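The Dultero drying rack, in its second year with us

4 min read

I bought my Dultero in January last year, after the old plastic airer gave up one Sunday with a full load of towels on it. I've been meaning to write it up properly ever since, and a few of you have asked, so here goes!

The Dultero is a standing clothes airer made by Brusidlow, a small firm who also do a very good peg basket. It folds flat, it opens in one movement, and it has 27 rails spread over three levels. The top level is the one I love. The rails there are set wider apart, so you can hang a shirt over two of them and get air up the middle of it.

Size and weight
Open, it stands 83 cm high at the lower setting, and each rail is 79 cm long. Folded, it slides down the side of our fridge with room for the ironing board next to it. It isn't light. I can carry it upstairs empty in one hand, but I wouldn't want to do that with wet jeans on it (I have tried, and the bannister still has the mark).

What it's like to use
The legs have a proper click to them. You push down on the middle bar and the whole thing locks, and it stays locked even when a child leans on it. The two wings lift up for long things and drop down for socks, and you can have one up and one down if the room is tight. Sheets are the only real bother - a double has to be folded over twice and turned halfway through the day.

There are little rubber feet on all four corners. Ours left no marks on the kitchen lino. One foot came off in the autumn and rolled under the cooker, and I wrote to the firm and they sent two by post without any fuss.

It comes in white or dark grey. I went for white and it does show the dust, but a damp cloth sorts that out in a minute. Don't use anything gritty on the rails or you'll scratch the coating.

Where we put it
We live in Hirndale, where it rains sideways from October onwards, so nearly everything dries indoors. The best spot by far is the landing with the bathroom window open a crack. In the front room it takes a good deal longer, and the windows stream. If you can run a fan at it on low, do - a load of T-shirts hung after supper is ready to fold by breakfast.

Long sleeves and printed tops
Cotton tops with long sleeves are where people go wrong, I think. They get dropped on in a heap and dry with a hard crease straight across the front.
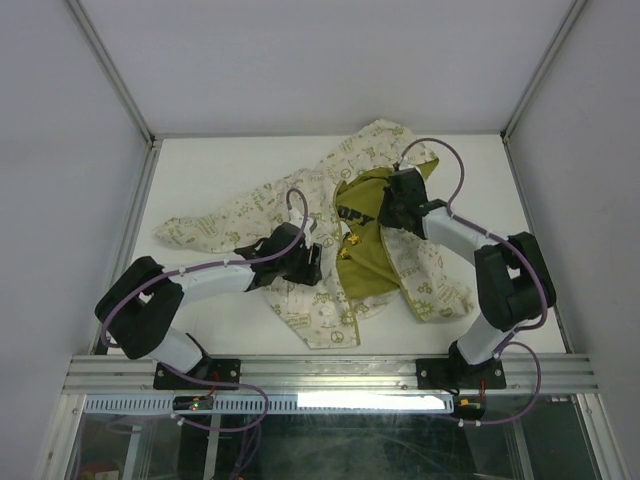 Oi-ling Tang

Before anything with sleeves goes on the rack, I spread it out on a flat surface, pull each sleeve straight from the shoulder and smooth the front with my palms. Printed things go inside out if they're going near a sunny window. Then over two rails on the top level, with the sleeves laid along a third. It adds hardly any time and I've more or less stopped ironing anything but school shirts.

Would I buy it again?
Yes, tomorrow! I'd like a slightly longer rail for bath sheets, and the instruction leaflet is printed so small I had to photograph it and zoom in. But it gets used every day in this house and it still opens like new.

Comments (3)

Song
Does the dark grey one chip? My last airer went rusty at the joints and ruined a pillowcase.

Oi-ling Tang
My sister has the grey and hers is fine so far, but she's only had it since the summer.

Marrowbank
Got mine after your peg basket post. Agree about the sheets, I put them over the doors instead.

Questions or corrections: use the contact page | © 2023 Oi-ling Tang | Back to top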